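Unit 5: Standards for picking cells, and what they don't cover

Read the Clornar integration guide before the lab. It is 12 pages long and leans heavily on the word "compliant." Ask yourself each time: compliant with what, and who checked?

Most vendors cite a standard for the arm. Fine. The arm is rarely the whole hazard. A risk assessment has to cover the gripper, the parts, the fixtures and the cables as one application. A certificate for the arm alone tells you little about the cell you built.

Cables get a single line in the guide ("route neatly"). I don't find that useful. Ties need to hold the bundle without pinching it, and the loop at the wrist needs enough slack for the full range of motion. Run the joint to both limits at low speed and watch the loop.
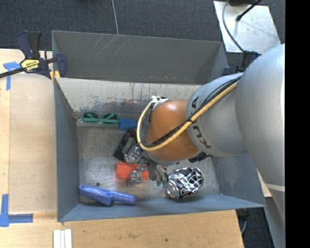

Fixtures and mixed bins

Bar clamps on a bin rim are common in labs. They may be good enough, but write down who tightens them and how often. Include the clamps in the collision model too. Petonthorpe's checklist skips this.

Be wary of success rates. A claim of 512 good picks in 579 tries means nothing until you know the objects, the lighting and who reset the bin.

For next time: find one rule in the guide that can't be tested, and rewrite it so it can.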